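HSC 307 Household Management
Handout 8: Sorting and Storing

Reading for Wednesday: Cáceres, chapter 2, up to the Bergeron case.

Last week we covered buying. Today is about what happens to things once they are in the home. Petrenko splits household goods into daily, seasonal and kept. Daily goods belong between knee and shoulder height. Seasonal goods can go higher or lower. Kept goods need a label and a date.

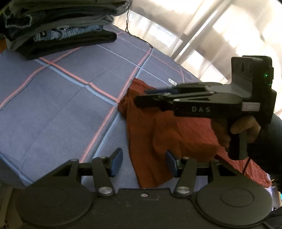

The labels matter more than the boxes. Write what is inside, who packed it and the month, e.g. "winter bedding, E.C., April". Avoid "misc."

Terms to know: zone, turnover, dead storage, overflow.

Homework: pick one closet at home and list its contents under the three headings. Two pages at most. Hand it in at the start of class. Late work goes in the box outside Clidside 8.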